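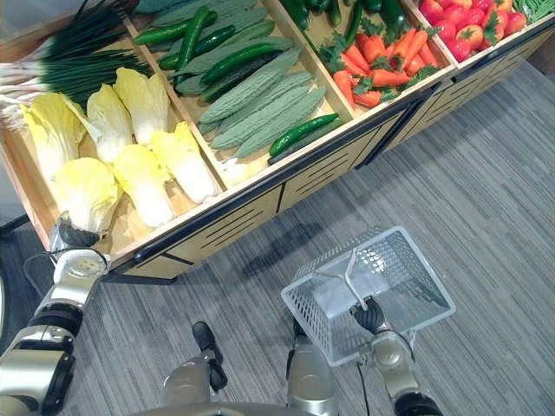 24 May 2022
By Eugeniusz Kwiatkowski
Filed under: Grant Updates, Practice Shop

Hello everyone at Moren! Since my April note was mostly me complaining about deliveries, I'm very happy to have a practice shop to write about this time. Dornusance finally has its produce corner in the Mallham room, and it looks enough like the real thing that I caught myself wondering what to make for dinner.

First, the money. We've spent $3,961 of your grant so far. The biggest bite was the display stand, and I did go back and forth on it (folding tables would have saved us a lot). But reaching into a sloping wooden bin is different from picking something up off a flat table, and the people coming here want to get back to doing their own shopping. The stand also has the slatted cabinet part underneath, so it looks like a piece of store furniture and I don't have to hide anything with a tablecloth. Delivery on it was $116, more than I'd put in the budget, and I took the difference out of printing.

The artificial vegetables came from Pietrzak in 2 shipments. I'm pleased with them! The napa cabbages are big and you really want both hands for them, while the green onions are long and awkward in a completely different way. Carrots have their feathery tops on. My favorite part is the greens, because cucumbers and bitter melons next to each other make a good job for anyone practicing reading a shopping list and then finding the right thing. We've let a few get mixed up in the same bin and plan to leave them that way, as people do in stores.

Then there's the question of baskets. I asked for opinions after our trial afternoon and got plenty of them.

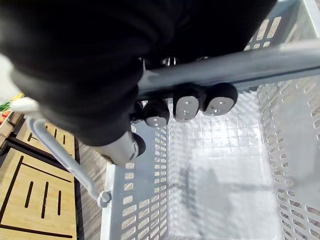

Please don't switch to the deep wheeled kind, one of the trial shoppers wrote on the feedback sheet, because if I have to bend to the bottom of it I'll just stop buying potatoes. The same sheet asked for somewhere to set the basket down between items, and said that carrying and choosing together was the hardest part of the whole visit.

I think that's fair, and it changed my plan. I'd been looking at a shopping cart for the next purchase, and I've dropped it. We're staying with the plain gray handle baskets, and I've put a small round table by the end of the stand so the basket has a place to sit while you choose. It's the one with the white marble-pattern top, left over from the waiting area, so it cost us nothing.

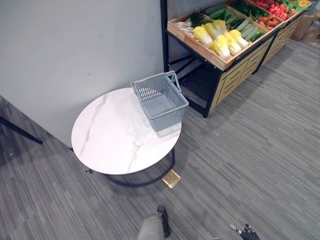

It's a bit too near the stand for a wheelchair to turn comfortably, so I'm going to try it farther along the wall and ask the same shoppers what they think. If it works there I'd like a second one at the far end.

Still to do: price labels in large print, a checkout counter, and a better set of pretend coins. The labels are quoted at $91 and I'd like to order them this week if you have no objection. The counter is slower going. I've had a price that made me laugh out loud, so I'm asking elsewhere before I bother you with it.

Come and see the shop if you're ever near Mallham, and bring a list!

Eugeniusz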